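Totik phone stand -- set-up guide, section 3: fitting out the demo table

Read section 2 first if you havent unpacked the stands yet. This bit covers the table, standing the phones up, and checking the metalwork. Allow an afternoon if it's your first go.

Notes updated 2018-08-12, R. Matić. Replaces the July sheet, bin that one.

3.1 Before you start

Clear the table. Wipe it with a damp cloth, then a dry one. No spray cleaner near the hinges.

Phones off. Screens dark for the whole set-up, otherwise someone's alarm goes off and you knock three over reaching for it.

You'll need:
the stands, with base plates on
small hex key (taped inside the lid of the Wetier carton)
soft cloth
spare nuts, bag 558
the demo phones, black and white-framed, cases OFF

CAUTION: Do not pick a stand up by its arm. Lift from the base plate. The arm folds and your finger is in it.

3.2 Standing the phones

1. Bases down first, no phones. Check each one sits flat. If it rocks, turn it a bit and try again before you go blaming the base.

2. Back of the table next. Phone upright, screen to the front. Take your hand away slowly.

3. Front phones after that, one in front of another is fine. Leave enough room to get your fingers between them.

4. Spare phone lies flat on the table, glass up, till you need it. Never face down. We've paid for one screen already.

5. Stand at the front and look. Dark glass to the viewer. A slight tilt is OK, a lean is not.
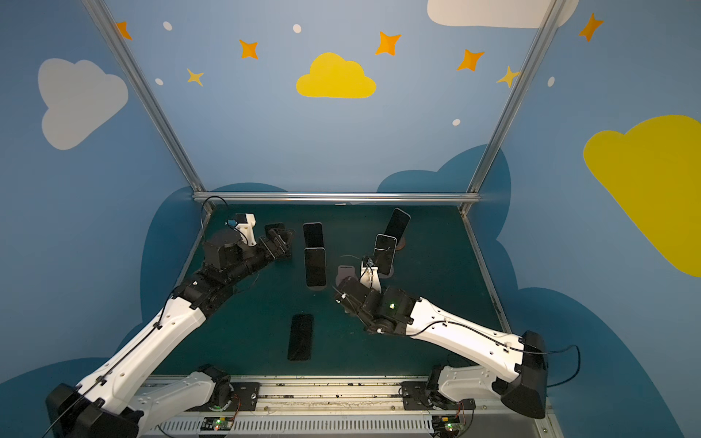

3.3 Checking the brackets

Do this on every stand, incl. the ones that looked fine yesterday.

1. Look along the flat strip of the bracket. Should be straight between the bends. Bent where it's meant to be straight = out, tag it for Amra Trajkovski.

2. Folded tabs. Both there, both at the same angle. Don't straighten them with pliers, they crack on the second bend.

3. Hex nut through the metal. Finger tight, then a quarter turn with the key. Thats it. Overtightening pulls the slot out of shape and we can't get more strips out of Vlachou until the next order (min. 500, so don't hold your breath).

4. Pivot at the end of the arm. Move it through its full travel, twice. Gritty -- wipe and try again. Still gritty -- tag it.

5. Base plate. Run a thumb round the rim for burrs. The round recess in the middle has to be clean, crumbs get in there and the fitting sits crooked.

NOTE: The lavender parts are all one finish, so match them by shape. Long slot goes with the bigger bracket. Mixing them up is the usual reason an arm won't close.

If the tabletop's scratched under a plate, that's cosmetic, carry on. Rusty patches are a different matter: keep the bases off the worst of them if you can,
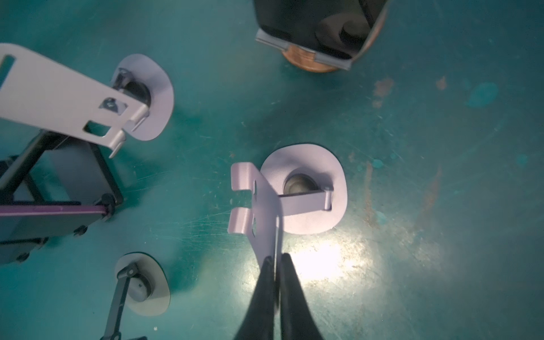
and if you can't, put a bit of felt underneath. Felt is in the Trullon box with the tape. Cut it smaller than the plate so it doesn't show at the front.

Watch for glare too. Overhead light bounces off the painted surface and you'll miss a loose nut sitting right next to it. Get your head down low and look across the table, or shade the spot with your hand.

3.4 Packing down

1. Phones off the stands first, cloth between each.

2. Fold arms in. If one won't fold, check the nut before you lean on it.

3. Stack plates rim to rim, not on their fittings.

4. Leftover nuts back in bag 558. Not your pocket.

Replacement brackets: quote part 2392 and say which colour. Queries to Radka, leave a note in the tray if she's out.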